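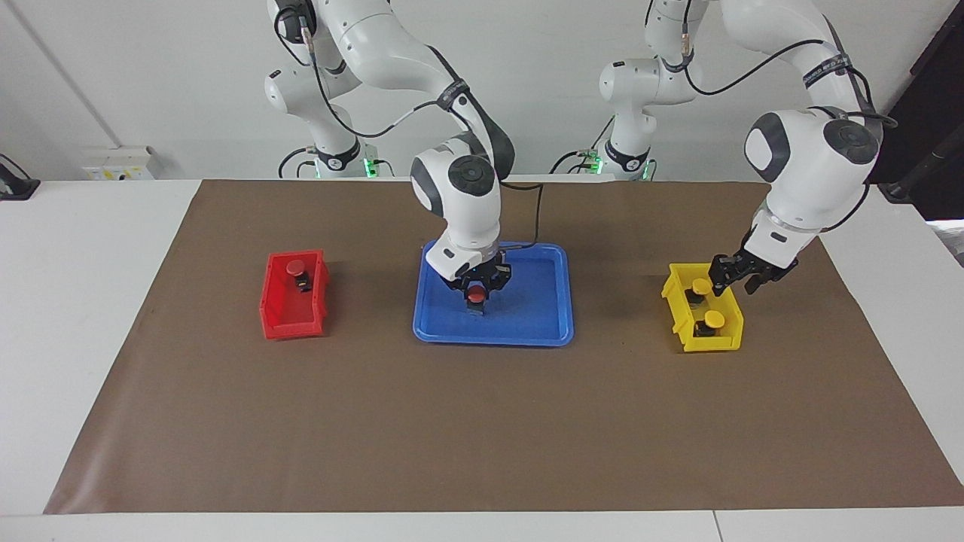
6/23/24

Back from Pratmont. I rented a studio there for 8 nights, on the third floor of a building called the Quiroga, and paid $105 a night before the cleaning fee.

The bed was firm and the shower had good pressure. The kitchen has two burners and one decent knife. Street noise stopped by midnight most nights, except when the bar on the corner had music. Bring earplugs if you sleep light.

The number 7 bus stops across the street and goes straight to the old market. I walked it once and that was enough, it's uphill coming back.

Check-in is by door code. Mine didn't arrive until I wrote to the host a second time, so ask for it the day before.
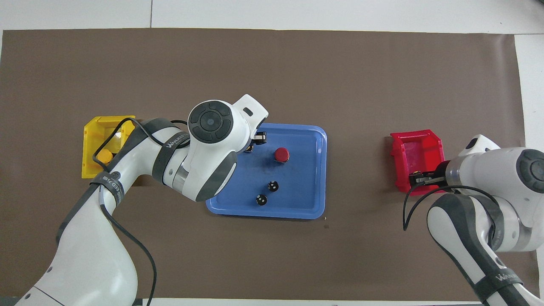
## Would I stay again

Yes, but in March, when the rates drop. I also looked at the Hevus, closer to the station. It has a front desk and an elevator, and the rooms looked smaller. If you have heavy bags, the elevator may be worth it. The stairs at the Quiroga are steep.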